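Stimham Student Robotics Club
Progress report to the Prillemden Fund
Reporting period: first half of the grant

1. Purpose of this report

With this report we inform the Fund about the work of our student project on grasping soft objects. The first report was mostly a plan. Now we can report on things that were done, and on some things that were not done in the time we promised. The budget is in section 6 and our requests are in section 7.

To remind the reader: the project teaches students to collect demonstrations of picking and placing by hand, and to use these demonstrations for training a controller for our small robot, which the students named Kekine. The club meets in the evening, after the regular classes. Members come from different departments and many of them had no contact with robots before they joined.

2. Work on the collection of demonstrations

In the application we wrote that we would first use blocks and plastic cups, and go to soft objects in the second half. We changed this order. The students found the blocks boring after a short time, and also the simple controller could already handle them well. Soft objects are harder. They change their shape when they are pressed, they roll, and a finger can sink into the fabric and catch on it. We think the students learn more from one difficult toy than from many easy blocks.

Up to now the club has recorded 916 demonstrations. Of these, 147 were removed after checking. The most frequent reasons for removal were a marker that was turned away from the fixed camera for too long, and recordings that were started before the objects were put in place. At the beginning we kept everything and planned to clean it later. This was a mistake, and it cost us several evenings. Now the students check the recordings on the same evening, when they still remember what happened.

The sessions are held in the lounge, where there are round tables and enough space to sit on different sides of them. One student handles the tool and the others arrange the objects or watch the recording. The roles are changed during the evening so that each member tries all of them.
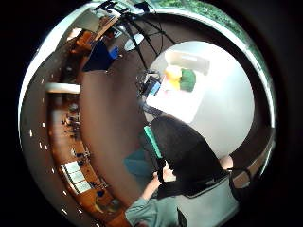 Work at the large white table, view from the camera on the hand-held gripper.

The wide view of the tool camera is useful for training, but it was not easy for the students to understand it at first. Straight edges become curved and people near the table look much closer to the objects than they are. We prepared a short exercise for new members: they look at recorded views and mark on a paper plan of the room where the tool was held. After this exercise they make fewer errors when they cut the recordings.

The tripod also needed more attention than we expected. When somebody moves it between two recordings, the calibration must be repeated. We put tape on the floor for the three feet, and later we added a line in the session form where the student confirms that the calibration was checked. The form is one page. We would not like to make it longer, as members already complain about it.

3. Work on the hand

The second part of the project is the robotic hand with several fingers. This part is behind schedule. We planned to finish the mounting before June, but the first mount was not stiff enough and the marker cube on top could move a little against the hand. A small movement of the cube gives a wrong position of the fingertips, and with soft toys it is difficult to see in the data whether the error comes from the cube or from the toy. The second mount is shorter and is fixed with screws from two sides. Since this change the measured position is stable enough for our purpose.

The students also had to learn a new way of moving. With a simple gripper one only opens and closes. With several fingers one has to decide how the hand arrives, which finger touches first, and how much of the toy should be held. The members who are good with the simple gripper were not always good with the hand, and this was a surprise for them and for us. 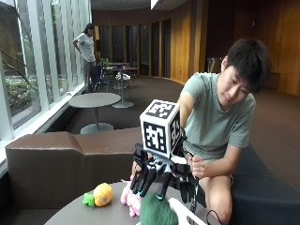
Page last changed: Saturday, January 20, 2018

For the practice with the hand we use plush and knitted toys. The yellow pineapple lies on its side and has leaves of felt, so the students can discuss whether it is better to take it by the body or near the leaves. The fluffy pink toy has a knobbly surface, and the dark green knitted one is shaped like a ball. A marker with black square patterns is on each visible side of the cube, so the tool can be followed also when it is turned — but an arm held in the wrong place can still cover it. We ask the students to sit comfortably before they start. A person who has to stretch will turn the wrist in the middle of the movement, and this can be seen later in the recorded path.

We do not yet have enough demonstrations with the hand for training. The demonstrations made with the first mount will be kept in a separate folder and will not be used, except for teaching new members how to find errors.

4. Training and first tests with Kekine

The controller was trained only with the demonstrations from the simple gripper. We made a first test of 36 attempts, all with one toy in the middle of the table. The robot lifted the toy and placed it in the container in many of them, but the result depended strongly on the starting position. When the toy was near the edge, the gripper often came down too early. The reason is probably that the students like to put the toys in the center, so the edge is rare in our data. For the next sessions we prepared cards with starting positions. The student takes a card and places the toy there, also when the position is not convenient.

We do not want to give a success rate in this report. The test was small, the light was different in the two evenings, and we changed one setting between them. A proper test with fixed conditions is planned for the second half and its result will be in the final report.

5. Teaching and contact with others

Members of the Mbeki school club visited us for one afternoon and tried the hand-held gripper. The younger pupils understood the task quickly. They asked good questions, for example why the robot cannot simply be told where the toy is. Our students prepared the explanations themselves and had to repeat them more slowly than they had planned. We would like to continue this contact, and the school has also asked for it.

Inside the club, the written instructions were improved two times. The first version was written by the members who built the tool, and it used many words which new members did not know. The present version was tested by giving it to a new member without any help. It still needs a better part about battery charging and about the naming of files.

6. Use of the budget

The money for materials was spent as planned, with one exception. We bought fewer plastic objects and used the difference for parts of the second mount and for spare cables. The cables are bent often during the work and they break near the connector. The money for travel was not used, because the regional meeting was moved to a later date. We ask the Fund to allow us to keep this amount for the same purpose.

The storage for recordings fills faster than we calculated. We reduced the problem by deleting the removed recordings after one month, but we will have to buy one more disk in the second half. It can be paid from the materials line.

7. Plan for the second half and requests

The next step is a full set of demonstrations with the hand and the second mount, with starting positions from the cards. After this we will train a new controller and make the fixed test on Kekine. If the delay of the hand becomes larger, we will make the final test with the simple gripper only and report the work on the hand as a separate result.

We have two requests to the Fund. The first is the permission for the travel money, as written in section 6. The second is to move the date of the final report by one month — the examination period takes the students away from the club exactly when the analysis should be written. The total cost of the project does not change.

The session form and the present version of the instructions can be sent on request.

Stimham Student Robotics Club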